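# Flemetti's planner update lands, and it's a good one

I've been nagging the folks at Flemetti since August for something new to write about, and this week they finally gave in. Version two of their two-arm motion planner, Vastard, is out to anybody on the test list, and I got to spend a morning at the Zustemthorpe office being talked through it (coffee supplied, thank you very much).

Quick recap if you missed my earlier bits. Vastard is the software that decides how a pair of robot arms should move when they're both handling the same thing. One arm on its own is pretty well-trodden ground by now. Two arms sharing an object is a headache, as every little move by one gets passed straight through to the other, and the old version dealt with this by planning the left arm first and then making the right arm tag along as best it could. It mostly worked. It also got itself into some very silly knots, and I've got the old logs to prove it!

The new one plans both arms together. Kalevi Eskola, who leads the planning side, drew it for me on the back of a parking slip, and I'll spare you the drawing, but the gist is that the object gets the plan and the arms fit in around it. You tell Vastard where you want the thing to end up and which way it should face, and it works backwards to what each wrist and fingertip has to do. If one arm is about to run out of reach, it finds out early and shifts the load a bit toward the other one.

"We used to plan for the arms and hope for the object," is how Kalevi put it. "Most of my bug reports came out of the hoping."

The test set is 3,454 recorded moves, all of them two-armed, all of them with ordinary office stuff. Planning time for a single move used to sit at about 680 milliseconds on the team's usual machine and it's now down to 200, which I'd have been happy with even if nothing else had changed. There's still a hard limit at 500, and if the planner hasn't come up with anything by then it holds position and asks for a new goal. I like that. The old one would just keep chewing away, and you'd stand there wondering whether to unplug something.

Perception got some attention too, though less of it. The piece that works out where an object's edges are is called Horrocks, and it now sends along a measure of how sure it is for each edge. Vastard reads that and picks contact points on the edges it trusts. Flat, thin things have always been the worst for this, since a small error in the angle means a fingertip slides off the side or pushes the thing over. Folders, clipboards, placemats, that sort of shape. Kalevi's favourite is the document folder, and I think he'd happily talk about folders till dinner if you let him.

You need two things to go right at once with a folder stood on its end. The fingertips have to press from both sides with enough force to hold it, and the force can't be lopsided or the whole thing starts to turn. The new controller checks the balance on every cycle and trims both arms at the same time, where the old one fixed one side and then chased the other.

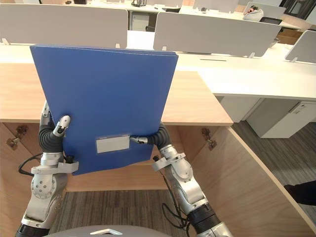
Will the new version run on a robot with just one arm?

It will load and it will plan, but you won't get anything out of it that the old version didn't already give you. The team suggests single-arm users stay put for now.

There are a few rough spots, and I'd be a lousy reporter if I skipped them. The settings file has changed format, so your old one won't load, and the conversion script only handles the common options. I tried it on mine and it dropped all my speed limits without a peep (Kalevi says there's a warning coming in the next patch). The replay viewer is also slower than it was, though it does now show both arms' planned paths in one window, and I'd been asking for that for ages.

Soft objects aren't supported at all yet. Horrocks expects an edge to stay where it is, so a floppy bag or a tea towel will confuse it no end. That's next on the list, apparently, with no date attached.

If you're on the test list you should have the download link already. If you're not, the sign-up form is still on the Flemetti site, and they told me they're keen to hear from people with odd arm set-ups. Back up your settings file before you install. I'll have the converter patch notes up here once they come through.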